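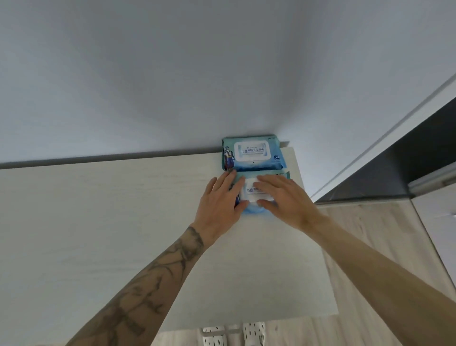 Page last changed: November, 4:40 pm

Eststead workshop group - minutes of the monthly meeting

Present: Torbjørn Hedlund (chair), both bench teams, the Skevavport people by phone, and a very welcome pair of new starters who were given the good chairs. Apologies from Hettiarachchi, whose parts list was read out in their absence.

1. Last month's minutes
Agreed, with one correction: the spare wrist cable went to Skevavport and should not be on our shelf list.

2. The Dullia arm and the wipes packing task
Most of the meeting went on this, and rightly so. During the afternoon run the Dullia arm was placing packs of alcohol wipes one in front of the other when it kept pushing down after the pack had already touched the bench. The pack split along the seal, liquid ran toward the base of the arm, and the stop button on the near side did not respond to the first press. The far button did. The arm was at cycle 337 of the run. We are glad and thankful to record that no one was hurt.

Torbjørn had pulled the log beforehand and took us through it patiently, twice for those of us who needed it. The force reading froze at cycle 284 and the controller went on using that old value, so as far as the arm knew it was still pressing gently. There was a long and friendly discussion about whether soft packs should be on the arm at all. Bench two feel that a person setting the packs down by hand, fingers spread flat across the front one, gets a feel for how full each pouch is that our settings do not come close to. Skevavport have the same arm on boxed goods and have seen no trouble, but they will check their logs all the same, and we thank them for it.

The near stop button was opened up and a loose connector found behind it. It has been replaced and tested, though several people said they would like to see it tested again with the arm moving slowly, and that was agreed.

Agreed:
The arm stays locked off until the force sensor has been changed (Hettiarachchi to supply, part 1102).
A frozen reading must stop the arm. Torbjørn to write this and show it to both benches before it goes in.
Both stop buttons to be pressed at the start of every shift and signed for.
Wipes to be packed by hand for now.

3. Alcohol near the drives
Raised by bench one. The wipes are marked 75 percent alcohol on the front, and the drive housing gets warm. Drip tray to be ordered, and the open packs moved to the other room - Skevavport have offered us one of their lidded bins.

4. Any other business
Job number for all of the above is 3163, please use it on your time sheets. The kettle is back.

Next meeting in the same room, at 3 pm.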